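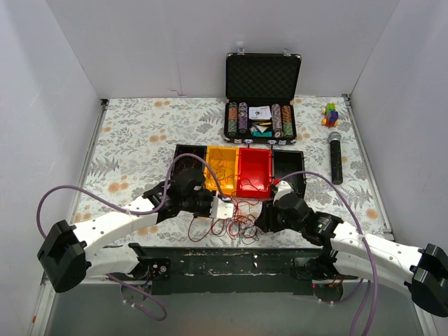
Tandamar, progress report to Stimudix, 2023-05-26

Since February we have recorded 1,488 two-arm runs of the wire sorting task, in which tangled red and black wires go into bins. The policy trained on them finished 71 percent of its test runs. Most failures came from pulling on a loop still caught in the heap. Erasto Waweru is relabeling those runs now. We need 8 more weeks of arm time, and the budget is unchanged.

Nadège Lacroix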